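Strichspuren über dem See: Aufnahmeserie planen, belichten und zusammenrechnen

Von Benedita Valente
Kategorie: Draußen bei Nacht
Stand: November

Die Anleitung beschreibt eine Strichspuraufnahme mit feststehender Kamera und vielen Einzelbildern. Alle Werte stammen von der Serie am Nordufer des Workitzer Sees und gelten für eine Kamera mit Vollformatsensor und ein Objektiv mit 20 mm Brennweite. Wer mit kleinerem Sensor arbeitet, übernimmt Zeit und Empfindlichkeit unverändert und wählt nur die Brennweite entsprechend kürzer.

Grundlagen

Die Erde dreht sich gegenüber den Sternen um gut 15 Grad pro Stunde. In 365 Sonnentagen ergeben sich 366 Umdrehungen, deshalb stehen die Sterne jeden Abend knapp vier Minuten früher an derselben Stelle. Für die Planung ist das von Bedeutung, wenn eine Serie einige Wochen später mit demselben Ausschnitt wiederholt werden soll: Der Startzeitpunkt muss dann um rund zwei Stunden pro Monat vorverlegt werden.

Die Länge der Bögen hängt allein von der Gesamtdauer ab. Eine Stunde liefert kurze, gut lesbare Spuren. Ab zwei Stunden wirken die Kreise um den Himmelspol weitgehend geschlossen, obwohl jeder einzelne Bogen nur ein Zwölftel des Umfangs abdeckt.

Ausrüstung

Kamera mit manuellem Modus und Rohdatenformat
Weitwinkelobjektiv, Lichtstärke 2,8 oder besser
Stativ ohne ausgezogene Mittelsäule (hier: Haruna, mittlere Größe)
Intervallauslöser (hier: Cutstead, kabelgebunden)
zwei Akkus, vollständig geladen
Heizmanschette für das Objektiv mit eigener Stromversorgung
Stirnlampe mit Rotlicht
Speicherkarte mit mindestens 16 GB freiem Platz

Eine Fernbedienung per Telefon ist für lange Serien ungeeignet. Die Verbindung wird bei vielen Modellen nach einiger Zeit getrennt, und jede Unterbrechung erscheint später als Lücke in allen Spuren.

Schritt 1: Standort festlegen

Den Standort bei Tageslicht aufsuchen. Vom Parkplatz in Workitz sind es 700 Meter bis zum Ufer, die letzten davon über unbefestigten Grund. Das Stativ gehört auf festen Boden. Auf Stegen überträgt sich jeder Schritt auf die Kamera, und Sand gibt im Lauf der Zeit nach — beides ist in der fertigen Aufnahme als Knick zu sehen.

Soll der Himmelspol im Bild liegen, wird die Kamera nach Norden ausgerichtet. Die Höhe des Pols über dem Horizont entspricht der geografischen Breite. Bei 20 mm im Hochformat passen Ufer und Pol in Mitteleuropa gemeinsam ins Bild.

Schritt 2: Scharfstellen

Autofokus und Bildstabilisator abschalten. Einen hellen Stern in der Bildmitte mit der Displaylupe vergrößern und den Fokusring drehen, bis der Stern seine kleinste Ausdehnung hat. Danach den Ring mit Klebeband fixieren. Die Unendlich-Markierung am Objektiv ist kein Ersatz für diese Einstellung; sie liegt bei vielen Objektiven neben dem tatsächlichen Punkt.

Den Fokus erst prüfen, wenn die Heizmanschette 15 Minuten gelaufen ist. Durch die Erwärmung kann sich die Lage geringfügig ändern.

Schritt 3: Belichtung einstellen

Modus: manuell
Blende: 4
Zeit: 30 Sekunden
Empfindlichkeit: ISO 800
Weißabgleich: fest, 4000 Kelvin
Rauschreduzierung bei Langzeitbelichtung: aus

Die Rauschreduzierung muss ausgeschaltet sein. Sie nimmt nach jedem Bild ein Dunkelbild gleicher Dauer auf und erzeugt damit eine Pause von 30 Sekunden. Der Weißabgleich lässt sich bei Rohdaten nachträglich ändern, der feste Wert erleichtert aber die Kontrolle am Display.

Ein Probebild anfertigen und das Histogramm ansehen. Der Himmelsanteil soll sich deutlich vom linken Rand gelöst haben. Liegt er rechts der Mitte, die Empfindlichkeit auf 400 senken.

Schritt 4: Serie starten

Am Intervallauslöser 30 Sekunden Belichtung und eine Sekunde Pause einstellen. Bei 219 Aufnahmen dauert die Serie 113 Minuten, die Spuren umfassen damit gut 28 Grad. Kürzere Pausen werden nicht von jeder Kamera sauber verarbeitet. Das Display bleibt während der gesamten Zeit aus.

Nach dem Start nichts mehr berühren. Weißes Licht in der Umgebung des Stativs ist zu vermeiden, auch hinter der Kamera. Ein Akkuwechsel ist nur vertretbar, wenn die Kamera dabei nachweislich ihre Lage behält. Tanko Isah verwendet dafür einen Batteriegriff mit zwei Fächern, der den Wechsel überflüssig macht.

Schritt 5: Dunkelbilder aufnehmen

Direkt im Anschluss den Objektivdeckel aufsetzen und zehn Bilder mit denselben Einstellungen aufnehmen. Sie dienen zum Abzug der Hotpixel. Dunkelbilder, die später im warmen Zimmer entstehen, passen wegen der abweichenden Sensortemperatur nicht zur Serie.

Schritt 6: Zusammenrechnen

Alle Rohdaten mit identischen Einstellungen entwickeln und als TIFF mit 16 Bit ausgeben. In Pluslow den Stapel laden, die Dunkelbilder zuweisen und den Modus »Aufhellen« wählen. Das Programm behält für jeden Bildpunkt den hellsten Wert der Serie. Flugzeugspuren vorher in den betroffenen Einzelbildern schwarz übermalen, solange kein heller Stern darunter liegt.

Für den Vordergrund denselben Stapel ein zweites Mal im Modus »Mittelwert« rechnen. Das Wasser wird glatt, das Rauschen im Uferbereich sinkt erheblich. Beide Ergebnisse werden anschließend über eine Maske entlang der Horizontlinie verbunden — weiche Kante, wenige Bildpunkte breit.
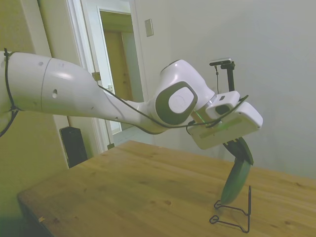

Häufige Fehler

Perlschnur statt Linie: Pause zwischen den Aufnahmen zu lang oder Rauschreduzierung nicht abgeschaltet.

Spuren werden zum Ende hin schwächer: Objektiv beschlagen. Heizmanschette weiter nach vorn setzen.

Doppelte Uferkante: Stativ hat nachgegeben. Die Serie an der Bruchstelle teilen und nur den längeren Teil verwenden.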